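Caltmont Extends Packaging Sorting Program to Shared Break Areas in Oslow

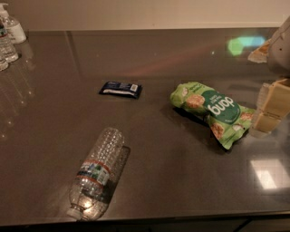
OSLOW, November 18, 2022 – Caltmont, a provider of facility services for office and light industrial buildings, will extend its packaging sorting program to shared break areas at the Grilwood business park in Oslow. The extension covers 14 break areas and takes effect in January. It applies to packaging left on counters, tables and window ledges, which the existing program did not address.

Under the current service, cleaning staff empty fixed bins once per shift. Items left on counters are removed during the evening wipe-down and placed in general waste regardless of material. A review of evening collections at Grilwood recorded 393 items of packaging taken from counter surfaces. Plastic drink bottles, snack bar wrappers and snack bags made up most of the total. The remainder consisted of paper cups, napkins and takeout lids.

The revised procedure separates counter clearing from surface cleaning. Staff will clear each counter before any spray or cloth is used, and will sort items at the point of pickup into two streams.

Stream 1 is for plastic bottles. Bottles are checked for remaining liquid, drained into the sink if needed, and placed in the bottle container with the cap screwed on. Crushed and dented bottles are accepted. Labels do not need to be removed.

Stream 2 is for wrappers and bags. Snack bar wrappers, chip bags and similar flexible packaging are shaken out over the waste bin and placed in the film container. Twisted or folded bags should be opened flat first, as crumbs held in the folds are the main source of contamination in this stream. Packaging that still holds food is not sorted. Sealed, unopened items are left at the back of the counter until the end of the next working day.

Mixed-material packaging, including paper cups with a plastic lining, will continue to go to general waste.

Each break area will be fitted with a pair of containers mounted below counter height, within one step of the sink. Containers will be supplied by Imrie, which also supplies the liners. The bottle container has a round opening and the film container has a slot. Both have a removable inner frame and can be lifted out from the front without moving the housing.

Caltmont has also revised its instructions for dark, high-gloss counters. Overhead lights and nearby objects reflect in these surfaces, and small dark wrappers can be missed when the counter is viewed from directly above. Staff are instructed to check glossy counters from the front edge at a low angle, working from one end to the other, before wiping. Matte and light-colored counters require no separate check.

The service target is 95 percent of counter packaging placed in the correct stream, measured by monthly inspection of one full container of each type per break area. Results will be posted at each location. Break areas that fall below the target for 2 consecutive months will receive an additional midday clearing until the next inspection.

Tenants at Grilwood are not required to change their own waste contracts. Building users may place items directly in the new containers at any time. Cleaning hours and access arrangements are unchanged.

Installation will be carried out outside normal office hours. Tenants will receive written notice of the date for their building, along with a one-page sorting guide for display near the sink.

About Caltmont
Caltmont provides cleaning, waste handling and supply restocking for multi-tenant buildings. The company is based in Oslow.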